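Brellow Opens Desktop Teardown Line at Prendergast Site

PRENDERGAST, 2024-03-22 – Brellow, a recycler and reseller of office computer equipment, has opened a second teardown line at its Prendergast site. The line handles full-size desktop towers and is intended for parts recovery ahead of shredding.

Towers were previously sent to bulk processing after the drives had been pulled. Under the new procedure each unit is laid on its side, the side panel comes off, and parts are removed in a fixed order: storage, processor, memory, expansion cards, motherboard, power supply. Cables are cut only where a connector cannot be released.

During a trial period that began in August, the site processed 2,665 towers from 17 business customers. Average handling time fell to roughly 186 seconds per unit, measured from panel removal to empty chassis.

"Drives are logged by serial number before anything else happens to them," said Fouzia Ghauri, operations manager at Brellow. "Power supplies stay closed. We test them as complete units or we scrap them as complete units."

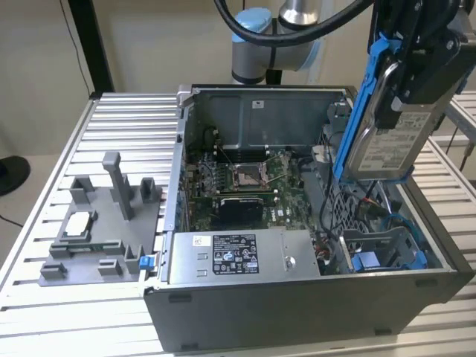

Open desktop tower on a slotted aluminum worktable, with the processor socket empty and the graphics card still in its slot.

Recovered parts are graded under the company's Zomeo inventory system, which assigns each item to resale, spares or material recovery. Bare chassis are sorted by metal type and shipped to the Brurley yard.

Customers with existing collection contracts do not need to change their paperwork. Towers should be sent without monitors or keyboards – these are still accepted, but on separate pallets.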